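The case for the shallow tray

Most advice on storing snacks begins with the container. Labelled tubs, clip-lock boxes and tiered baskets are recommended before the contents have been looked at. I think this is the wrong order. Snack packets vary in shape, stiffness and slip, and the container should be chosen after those properties are known.

A heap is the default state. It costs no effort to make, and it holds any mixture of sizes. Its fault is access. A packet in the lower layer can be reached only by moving the packets over it, and glossy wrappers slide when they are moved. The heap then spreads, and its footprint grows without any gain in visibility. Anyone who has looked for one particular biscuit at 5 in the afternoon will know the procedure: lift, shift, drop, lift again.

Colour gives some help. A blue packet standing partly upright among red and yellow ones is found at a glance, even on the floor. The brown wrapper lying in shadow is found last, or is bought a second time. 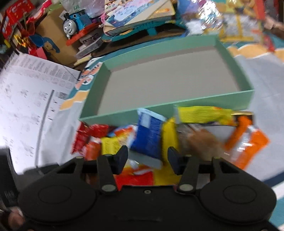 Depth is the variable that matters

In August I wrote up the snack cupboard at Vunavcombe, where the deep drawer had been in use for 14 months. My objection to deep drawers was the same as my objection to heaps, namely that a drawer filled by tipping is a heap with sides. The sides stop the spread, but the lower layer remains hidden.

A shallow cardboard tray behaves differently. The rim is too low to support a second full layer, so the contents have to lie side by side, with some overlap at the corners. Two loose rows are enough. Tall packets can go at the back, where a cylinder of baked rolls may stand nearly upright against the rim without blocking anything. Small items, such as a clear bag of sweets, belong in the front row between larger neighbours that keep them in place.

I do not recommend dividers. Costel Furtună, who maintains the shelving at Skallanus, has argued for them on the grounds that every item then has an address. The argument holds for screws. Snack stock changes shape weekly, and a slot cut for a boxed cake is wasted when the next purchase is a pillow packet. Loose rows absorb the change.

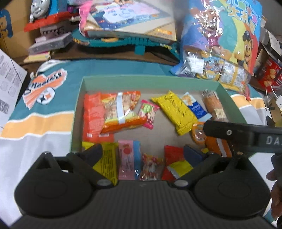
Benedikt Hubmann
Storage and household layout columnist

Two objections deserve an answer. The first is floor area: a tray holds less per square centimetre than a drawer of the same outline. This is correct, and I accept the loss. A household that needs more than 2 trays of snacks should look at its shopping before its furniture.

The second, put to me by Luminița Ciobanu, is that cardboard wears out. It does – the corners go first – and a worn tray should be replaced with another from the recycling. A plastic tray lasts longer and is easier to wipe, but it must be bought, and packets slide more readily on a smooth base.

Sorting by brand or by flavour is optional. Sorting by date is worth the few minutes it takes, with the oldest packets in the front row. New stock goes in at the back on Tuesday, after the shopping, and whatever does not fit stays in the bag until there is room.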